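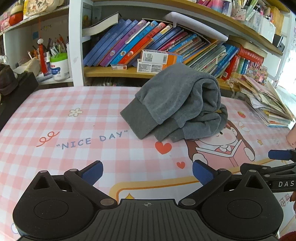
Gray fleece garment on a gingham desk cloth.

Kumton DR Series Returnable Parts Rack
For vehicle door and closure panels

Overview

The Kumton DR Series is a steel rack for moving finished door and closure panels between stamping suppliers, paint shops and final assembly plants. It is built to order for each vehicle program and is intended for closed-loop use, in which empty racks go back to the supplier on the return trailer. Racks are welded and finished at the Kumton plant in Wemwood.

Each rack holds panels upright in padded slots. The slots are set to the shape of the customer's part, and the spacing is confirmed against a sample panel before production begins. Racks ordered for left-hand and right-hand parts carry different colored end plates so that line-side staff can tell them apart at a distance.

Construction

The base and posts are made of square steel tube with continuous welds at all load-bearing joints. Fork pockets are open on two sides. A swing-down retaining bar holds the panels in place during transport and locks in both the open and closed positions. Slot pads are replaceable with hand tools and are stocked as service parts for the life of the program.

Specifications

Model: DR-265
Overall length: 112 inches
Width and height: set by program
Fork entry: two sides
Stacking: two high when loaded
Finish: powder coat, color by customer
Identification: welded label plate, holder for routing card
Slot pads: molded urethane, replaceable

The number in the model name is a catalog reference and does not state a load rating. The rated load for each program is stamped on the label plate and given on the approval drawing.

Use in mixed fleets

The DR-265 may be stacked with the earlier Dirnov pattern rack only where the Dirnov stacking feet are ordered. Standard feet do not seat fully on Dirnov posts, and the two types must not be stacked without the correct feet. Customers running both types are asked to state this on the inquiry form.

Inspection and repair

Racks should be checked at each return to the supplier. Remove a rack from service if a post is bent, a weld is cracked, the retaining bar does not lock, or a pad is missing. Repairs to pads, labels and bars may be made on site. Repairs to posts, feet and fork pockets must be made by Kumton or by a shop that Kumton has approved in writing.

Ordering

Quotations require the following:

Part drawing or math data for each panel
Planned number of panels per rack
Trailer type and loading direction
Finish color and label text
Details of any other racks in the same loop

A sample rack is supplied for trial before the full order is released. Changes requested after the trial are quoted separately. The plant closes for annual maintenance in May, and orders expected to ship in that month should be discussed with the sales office in advance.

Related products

DR Series service pads and retaining bars
Dirnov pattern stacking feet
Kumton hood and liftgate racks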